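Ticket 496: Label printer in Dunley shipping office prints every second label blank
Opened: April 25, 2019
Status: Monitoring

Reported problem: The Orkau label printer feeds one good label, then one empty one, then a good one. The office has been peeling off the blanks and using them for grocery lists, so the ticket arrived some weeks after the fault did.

Step 1. Power cycled the printer. Same result, but everyone felt something had been done.

Step 2. Checked the label size in Flumow. It was set to the old long stock, discontinued in January. Changed it to the short stock and saved. Flumow confirmed the save and then put the old value back – a feature, according to the manual.
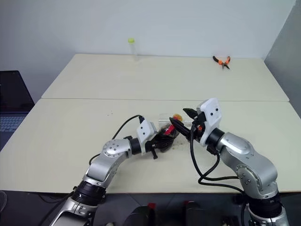
Step 3. Logged in as administrator and changed the size there. This time it stuck. Printed 27 test labels and got blanks only after the first two.

Step 4. Ran gap calibration with the lid closed. The instructions say to hold the feed button until the light blinks twice. It blinks twice for calibration and also twice for "lid open," so allow a few tries.

Step 5. Test batch from the Oláh order, no blanks. The date on the labels reads 1962. Opened a separate ticket for that.

Remaining: the office has a roll of 800 long labels and would like to know if they can be used up. They can't. Leaving this open until the roll is out of the building.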